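Frequently Asked Questions: The Lesik Study

What does the study examine?

The Lesik study at the Quinlan Laboratory asks whether a robot can learn household handling tasks from recordings made by people using a hand-held gripper. The principal investigator is Catríona McGrath.

Which objects are used?

Objects are selected for differences in shape and stiffness. Some recordings involve a white bone-shaped object with a flared end, held by its shaft between the two fingers. Clothing and furniture may be present in the background and are not removed from the recordings.
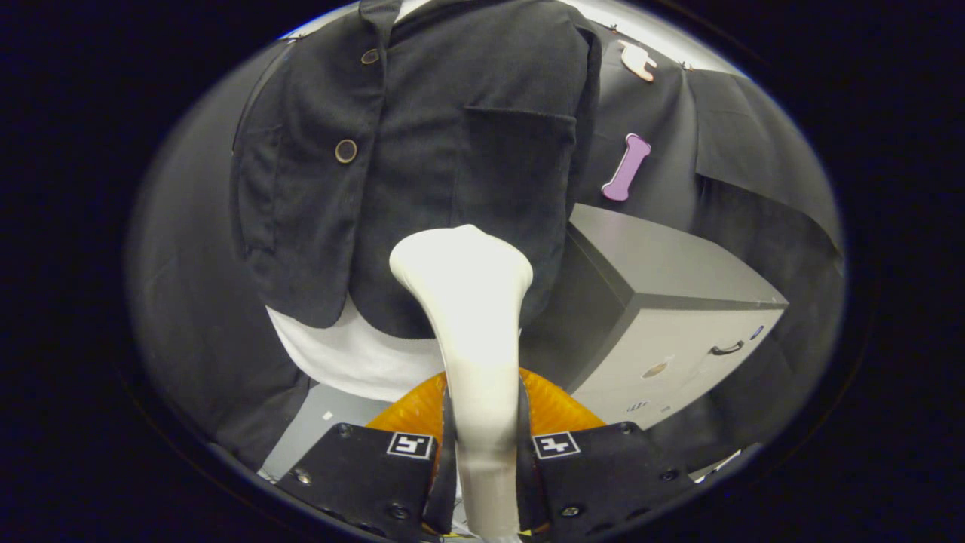 How was the method evaluated?

The trained policy was tested in 7 rooms that did not appear in the training recordings. Each task was attempted 11 times per room, and an attempt was scored as a success only if the object was released in the target area without human help.

Do the results apply to other robots?

The present findings cover one arm only. A second arm is being tested at the Pludcombe site under Nuala Ní Mhurchú, and those results will be reported separately.

Can outside groups obtain the recordings?

Requests should be sent in writing to Treasa Hanrahan at the Quinlan Laboratory. Applicants must state the intended use and the period for which access is needed.

Page last revised Jun 8, 2021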